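Workshop tips: when the arm squeezes too hard

Ours crushed a full litre of juice in May, and the bench smelt of it for 16 days. The fault was dull. Sushil Yadav had set the grip force for a tin of paint, gone to lunch, and left the same setting for the carton. The arm did precisely as it was told, the swine.

What we do now:

Drain and cap cartons before any trial. An empty one costs you nothing but dignity.

Write the grip setting on tape and stick it by the stop button. Change the tape when you change the object.

Start at the weakest grip that will lift the thing. Go up in small steps.

Keep your fingers out of the gap. If something slips, let it fall. Juice mops up and thumbs don't.

Press stop before reaching in, even to straighten a carton by a hair. Ivone Figueiredo has 3 stitches and strong views on this. 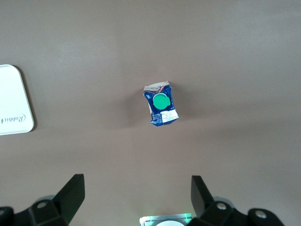

Blue 1L carton, green cap, between goes.

For sticky fingers (the arm's), use a damp cloth with a drop of washing-up liquid, power off. Keep the cloth away from the screw holes.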